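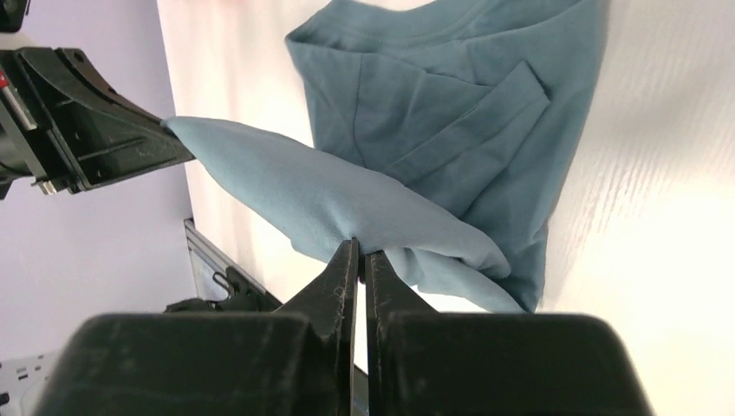
Workshop Tips: Software for Two-Arm Cloth Handling

Rhona Purves, Palside bench notes, updated 1/2/18

These are the tips I pass on to people setting up a pair of arms to handle shirts, towels and dishcloths. Most of the hours go into the software, so that is what the page covers. Hardware tips are on the Vorkevwood page.

Before you start a session

Home both arms and both grippers, then check that the gripper reads zero when the fingers touch. If it doesn't, fix the offset in the config file and leave the motion scripts alone. I once spent most of July chasing a "planner bug" that was a wrong finger offset on the left side.

Set the exposure on the wrist cameras by hand and lock it. A white table will push auto exposure down until the fingers and any dark cloth turn into one blob. Lock white balance too. Pale folds on a colored shirt already look like a different color from the rest of it, and a color mask that shifts between pictures will lose them.

Save the camera settings with every recording. A plain text file next to the data is enough.

Finding the cloth

Don't try to fit a shirt outline to a crumpled shirt. Find the cloth first (anything that isn't table, wall or gripper), then look for edges and hems inside that area. Stitching is a good feature close up. Collars are better still, as the ribbing looks much the same whichever way the shirt has landed.

Mask out the grippers using the joint positions and the 3D model. A color threshold for black works until somebody brings in a black sock. Grow the mask by five pixels to cover small errors in calibration.

If two layers overlap, the segmenter will often call the top flap a separate object. Merge pieces that touch unless you have a good depth reading between them. Telling a sleeve from a folded panel is hard even for a person looking at the same picture, so have the program keep both guesses until the next view.

Choosing where to grip

Score grip points on three things: how much cloth stands up from the table, how far the point is from the other gripper, and whether the wrist can reach it without turning past its limit. I weigh reach the heaviest. A lovely grip point at the end of the arm's range makes a mess of the next move.

Come in with the fingers open wider than the fold and close slowly. Stop on motor current, with the position limit as a backup. For T-shirt cotton I close at 40 percent speed. Terry cloth can take more.

One layer or two? Finger gap alone won't tell you reliably. Lift a little, look again with the wrist camera, and compare the area of cloth that moved with the area that stayed put.

Pulling with two hands

This is where most of the trouble comes from. Two arms holding the same piece of cloth are joined together, and the planner has to know it. Tips:

Set a maximum distance between the fingertips as soon as both grippers are closed. Take it from the distance at the moment of closing plus a small allowance, and raise it only when the cloth is seen to be slack.

Run both arms from one clock. If each arm follows its own timer, one gets ahead and the cloth takes up the difference.

Use one trajectory for the pair. We plan the midpoint and the spacing, then work out each arm from those. It is easier to tune and easier to read in a log.

Watch for twist. A section held at both ends can roll into a rope when one wrist turns, and every wrinkle detector I've tried gets confused by it. Compare the two wrist angles and unwind before you pull tight.

Check current on both grippers during the pull. A sudden drop on one side usually means a slip. Have the program stop both arms, since the side that still has hold will otherwise drag the cloth off the table.

Keep brackets, clamps and power strips in the collision model. People model the table and forget what's bolted or lying next to it. A plain box around each item will do.

Logging

Log at 500 Hz for joints if the disk can stand it, and save camera pictures with the same time stamp source. Write down the commanded gripper position as well as the measured one. The gap between them is the best slip signal you have after the fact.

Name your runs with the cloth and the task, such as blue_tee_flatten_42. "test_new_final" is no use to anyone by the following week.

We use Mullero to play logs back. It is slow to open but will put both wrist views and the current plots side by side. Turn off its smoothing, which hides the short dips you are looking for.

When a run goes wrong

Replay it with the arms off and the planner running on the saved pictures. If the planner makes the same choice, the fault is in perception or scoring. If it chooses something else, look at timing, and at the age of the picture it was using.

Change one setting at a time and run the same shirt again from a similar heap. You'll never get the same heap twice, so run several before you decide.

Keep the bad runs. The Carnegie folder on the shared drive holds ours, sorted by type of failure, and it is the first thing I run a new version against.

Small things

Put the emergency stop state in the log.

Wipe lint off the finger faces before blaming the grip software.

Update the calibration file after any bump, however light, and keep the old one with its date in the name.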